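Last updated: July

I have a bad history with tablecloths. I buy them, I love them for a fortnight, then something gets spilt or the iron defeats me and they end up lining the boot of the car. So when I say I've had the Stustska table cloth in dark teal on my big table for two months and it's still there, take that as high praise!

A bit of background. The table is an old one I bought from a man called Abdul-Rahman Dankwa, who was clearing out his mum's house, and the top is a mess of rings and one burn the shape of a teapot. I wanted something big and plain to hide the lot. I'd looked at the Birier one first (lovely, but it only came in cream, and I know myself) and a wipe-clean one from Mevgate that smelt like a new shower curtain even in the shop. The Stustska was sitting on the shelf below it and that was that.

First thing, the colour. Online it looks almost navy and in my house it's much more of a blue-green, a proper deep teal. I like it more than what I thought I was ordering, but if you're matching it to curtains do get the sample square first. It goes patchy-looking in some lights, a bit darker here and there, and I've stopped noticing.

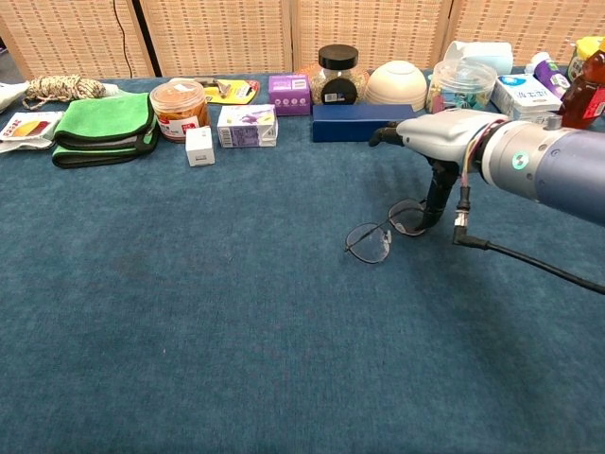

The weave is fine and quite flat, so things sit on it nicely. My table is where everything lands — shopping, string, glasses, post — and nothing skates about the way it did on the bare top. I can put my reading glasses down without wincing, too, and that alone has saved me a fair bit of worry over scratches.

Creases, then. It came folded into a tight little brick and the fold lines took ages to go. I ironed it on medium with a damp tea towel over the top and got most of them out, but there are still faint ones if you go looking. The label says you can tumble dry it. I did once and wouldn't again, as it came out like a crisp packet.

The other grumble is bits. Any crumb or speck of fluff shows up on a colour this dark, and you'll be forever picking at it. I keep an old Nartey clothes brush in the drawer and give it a quick going over before anyone comes round. If you've got a white cat, I'd think hard.

Tea wipes off if you're quick. Beetroot needed a soak overnight and a bit of swearing, but it did come out in the end and the colour hasn't faded that I can tell.

Would I buy another? Yes, and I've been eyeing up the mustard for the garden table, though they only seem to do it in the smaller size at the moment.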